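Two-arm cell, right gripper stops closing partway through a run. Cable or servo?

Asked by Gaurav Shakya in Small Automation > Maintenance
Edited 9th October to add the cable details
3 answers

I look after a two-arm tabletop cell at Drumbridge. The arms face each other across the table, one on the left rail and one on the right, and the job they are being set up for is handling wrapped bouquets. The left arm steadies the paper and the right arm deals with the ribbon. I took it over from someone who left, and the notes I got with it were a page and a half, mostly about the log-in.

The left arm is fine. The right arm runs well for the first part of a session and then the gripper stops answering. The rest of the arm keeps moving as if nothing had happened, so it goes through the whole motion with the fingers in whatever position they were last in. The log shows a timeout on the gripper ID and nothing else. If I power the arm down and up again the gripper comes back and works for a while.

It has done this in 4 sessions out of the last six. It is worse when the arm has to reach across to the far side of the bouquet and roll the wrist at the same time. With the arm parked I can open and close the gripper from the console as long as I like and it never drops out.
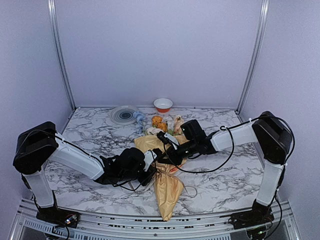
What I have tried so far:

Swapped the gripper servo for a spare. Same fault on the second run.
Reseated the plug at the gripper end. Seemed better for a morning, then the same.
Lowered the gripper current limit from 1,085 to 700 in the config. No change that I could see, apart from a weaker grip.
Wiped the connectors with contact cleaner.

I have not touched the cable itself. It hangs in a big loop under the right wrist, while the one on the left arm curves loosely under its wrist. I assumed the slack was there on purpose so it wouldn't pull. The controller and power supply are the originals. The supply is shared between both arms, which made me wonder about voltage drop, but then I would expect the left one to complain too.

Is there a way to tell a bad cable from a bad port on the controller without taking the whole arm off the rail? I would like to avoid that, as the last time it came off it took most of a day to get the two arms lined up again.

Answer 1 (accepted)
Rebecca Piras

I would put money on the cable. You changed the servo and the fault stayed, and it only happens with the wrist rolled and the arm stretched out. A servo that is overheating or overloaded will normally report something before it goes quiet. A bare timeout with no other error means the controller asked and got no reply.

You can test it with the arm on the rail.

1. Clear the table. Take the bouquet off, ribbon too, and move anything else you don't want knocked over.

2. Turn torque off on the right arm and hold it while you do, or it will come down on the table.

3. Start a script that only pings the gripper ID in a loop and prints a line each time it misses. Don't command any movement.

4. Move the arm by hand, slowly, to the reach where it usually fails. Roll the wrist one way, then the other. Watch the printout.

5. If you get misses, stay in that pose and flex the cable with your fingers a bit at a time, starting at the gripper plug and working back toward the forearm. Keep your other hand on the arm. When the misses start and stop under your fingers you have found the place.

On ours it was just behind the plug, where the wire goes into the crimp. The insulation looked perfect. I had to pull it gently to see it stretch where the copper had gone.

If you can't get a single miss by hand, move the cable to a different port if your controller has one spare, and run a normal session. That covers your port question.

About the slack - a big loop is not doing what you think. It doesn't pull, true, but it swings, and all of the swinging ends up as bending at the two plugs. It can also catch on the work, and with ribbon on the table I would not leave it like that. Cut the new cable to length this way: put the wrist at full roll in the worst direction, route the cable along the forearm, and leave enough for a shallow curve at the wrist and no more. Then anchor it on both sides of the joint. Anchor means a tie or clip on the solid part of the arm an inch or so back from the plug, so the plug itself never moves. Don't pull the ties down hard. You should be able to slide the cable under them with a bit of effort.

Put your current limit back where it was before you start, or you will be chasing dropped bouquets afterward and thinking it is the same fault.

Comments on this answer

Gaurav Shakya: Did the ping test this afternoon. 70 misses in the first few minutes, nearly all with the wrist rolled inward. Flexing the cable close to the gripper plug sets it off every time. New cable ordered. Do you use the flexible silicone wire or the standard stuff?

Rebecca Piras: Silicone, fine strand. Check the crimps fit it, the jacket is fatter than the standard wire and some housings won't take it. Order a couple of spares while you're at it.

Gaurav Shakya: OK. I'll do the left arm at the same time.

Answer 2
Wondimu Lemma

Agree with the cable, but I would check the supply as well before you close this. Put a meter on the power pins at the gripper end with both arms moving and note the lowest reading. Then do it again at the controller. If there is a big difference between the two, the loss is in the wiring on that arm. If both sag together it is the supply. Your left arm not complaining doesn't rule it out. The last servo on the longer chain goes first, and if the right arm has more cable in it than the left then that is the one.

Also look at the screws on the wrist bracket. We had one at Troston working loose and the bracket was shifting just enough to tug the plug each time the gripper closed. A drop of medium threadlocker fixed that, metal to metal only, keep it off any plastic.

For getting the arm back in the same place if you ever do have to take it off: scribe a line on the rail on each side of the base before you loosen anything. Tape works too but it creeps.

Answer 3
Hamish Wihongi

had this, updated the firmware and it went away. might be worth a try

Comments on this answer

Wondimu Lemma: Which version, and which controller? He has the fault in one arm only.

Hamish Wihongi: can't remember sorry, it was back in December. we did replace some leads the same week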